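Manipulation Methods Group
Minutes of the project meeting, 31/03/2025
Room: Stonow, upper lab
Chair: Zakhar Holovko
Present: the Stonow team, two people from Esanness by phone, the Geagea software lead
Apologies: Nistel

1. Minutes of the last meeting

Accepted with one correction. Under item 4, "recall" should read "precision". The chair will fix the shared copy.

2. Matters arising

The spare finger mounts have been delivered to Esanness. The question of who pays for shipping is still open and was left for the phone call with Nistel.

The file naming problem is closed. Old names stay as they are and the loader handles both styles.

3. Results of the no-object study

The chair went through the results. As a reminder for those who missed the last meeting, the study asks how often the grasp proposal model suggests a grasp when there is nothing between the fingers to pick up. The test set is 1,000 stills taken from the hand-held gripper, all with the fingers open and bare table in the gap. Any proposal above the confidence threshold in the gap region counts as false.

The baseline model gave a false proposal on up to 7 percent of the stills, depending on the threshold. The errors are not spread evenly. Most come from the pale wood table, where the model responds to marks on the surface and to glare. On the gray mat the same model makes almost none.

Esanness asked whether the wood grain alone could be the cause. The chair said the team had looked at this first. Stills with strong grain and no marks are mostly fine. When a dark streak or a smudge lies near the gap, the confidence goes up, and in the worst cases the proposed grasp is lined up along the streak.

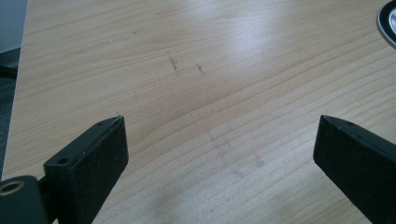 Fig. 1. Open fingers over the pale wood table, with dark marks beyond the gap and glare toward the top.

Geagea asked if the round metallic item at the top right of Fig. 1 draws proposals as well. It is outside the gap region, so it does not enter the score. Geagea would like it looked at anyway, as a partly visible rim is the sort of thing that could matter in later work. Agreed to add a second score for the whole image, reported separately.

There was a longer discussion about whether to clean the table. One view was that the marks are a nuisance and the surface should be wiped and the set taken again. The other was that tables in use have marks on them and the model has to cope. The meeting settled on keeping the current set as the main test and taking a smaller one on a clean surface for comparison. The clean set will have 600 stills. Finger opening and lighting are to match the main set as closely as possible.

4. Change to the method

The chair proposed adding bare-surface stills to training with an explicit "no grasp" label. At present the training data only has stills with an object in view, and the model has never been shown an empty gap. A first run with the new label has been done on one split. False proposals dropped, but the model also missed more thin objects, mainly pens and cable ties laid flat. Numbers were not circulated because only one split was run.

Esanness was not surprised by the thin objects and suggested weighting the new label lower. Geagea suggested using two stills from slightly different heights, so that a flat mark and a raised object can be told apart. The chair preferred to try the weighting first, as it needs no new recording. The two-height idea stays on the list.

It was asked whether the fingers should be masked out of the input. They take up the lower corners of every still and carry dust and scuffs that differ between sets. Geagea had tried masking in an earlier project and found that the model got worse at judging the gap. No change for now.

5. Labeling

Two labelers disagreed on stills where a smudge is only just visible. The guide says "mark present / mark absent" with nothing in between. Agreed to add "faint" as a third value and relabel the wood table stills only. The score in item 3 is not affected, but the breakdown by mark type will be.

6. Write-up

The draft methods section is with Esanness for comments. The results section waits for the clean set. Target for a full draft is the end of May.

7. Actions

Chair: correct the last minutes; run the weighted label on all splits.
Stonow: record the clean surface set.
Geagea: add the whole-image score to the evaluation script.
Esanness: comments on the methods section; update the labeling guide.
Nistel: confirm shipping costs.

8. Any other business

The upper lab is booked by another group for part of May. The chair will send the dates.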